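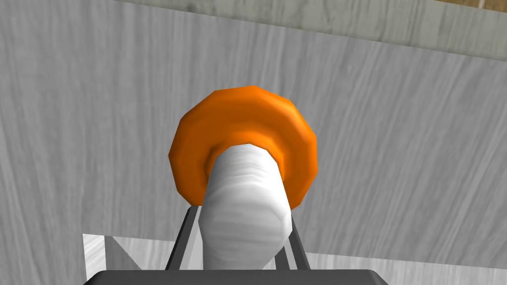
An orange ring around a white cylinder.

My eight-year-old has read Florkside four times, so you can imagine the noise in our house this morning – there's going to be a second one! Obsa Tilahun's story about a girl who runs a ferry for lost pets is getting a sequel called Trotodo, out in February from Fehr.

I've read the first 48 pages and laughed out loud on the bus (sorry, number 16). The goat is back, and he's even ruder. Fehr is printing 3,000 copies to start with, which seems a bit mean to me, so I've already put our name down at the library.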